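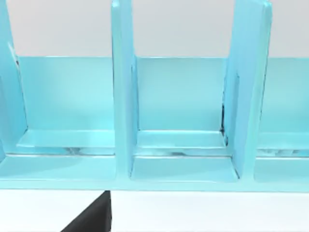
October, evening, still in the lab because the picker finally did something interesting. Last week's version of Uldale was missing almost every small local event under the traffic noise from the quarry road, and I'd more or less decided the spectrogram windows were too short. So I doubled them, retrained overnight, and this morning it pulled 80 of the 100 hand-picked events out of the Mangubat station record. Eighty! The old threshold trigger gets nowhere near that on the same stretch. I've been thinking of the windows as open compartments with upright dividers between them, like the turquoise organizer, and the trouble is always at the dividers: a P arrival that lands right on a boundary gets split between two slots and neither half looks like much. Overlapping the windows by half fixes most of it. Should have tried that first.

Setup, so I can find it again: vertical component only, bandpassed, mean removed, no other cleaning. Labels are Chelsea's second pass, not the first one (the first has the clock offset in it, do not use). Training stations are everything in the Hidico line except the one at the dam, which goes on humming for reasons we haven't pinned down.

What it still misses is a real mix. Chelsea Catterall went through the leftovers with me after lunch, and a good part of them are doublets, two small quakes so close together that the second P sits in the coda of the first. The network calls one long event and moves on. She thinks we should label those separately and see if it can learn them. I'd like that too, but there are so few in the training set that I'm not sure what it would be learning. Maybe synthetic doublets? Take clean single events, shift, scale, add. Cheap to make, and we'd know the true onset to the sample.

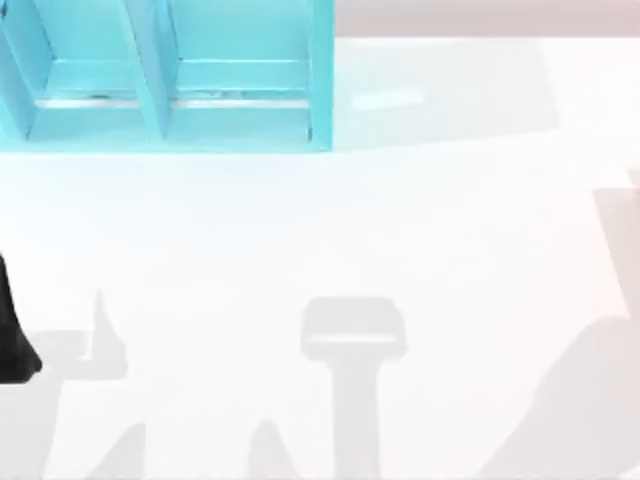
Organizer from directly above, two compartments side by side.

False alarms: 6 over the whole test stretch. I looked at every one. Most have the slow, lopsided build-up of a truck, and one is so nicely shaped that I want Jomar to look at it before I call it false. It has what could be an S phase on the horizontals, and if it's real then it's ours and it isn't in anybody's catalog. Very small, very shallow. I have been staring at it too long to be fair about it.

Jomar Espiritu stopped by around four and asked the right annoying question, which was whether the network has learned earthquakes or has learned Mangubat. Fair. The site has a strong ring at the high end and every event there wears it. So the next run goes on the Cevon borehole data, no retraining, same weights. If it holds up there I'll be very happy, and if it falls apart we'll at least see which bands it was leaning on.

To do:
- synthetic doublets, start with a small batch
- Cevon run, same weights, leave the threshold alone!!
- ask Jomar for the horizontals on the odd event
- rename the label files before somebody (me) loads the wrong pass again
- dam station hum, check whether it stops when the pumps do

Cevon files are copying now, 2 hours left on the bar. Going to get dinner and come back.

6 comments
2 shares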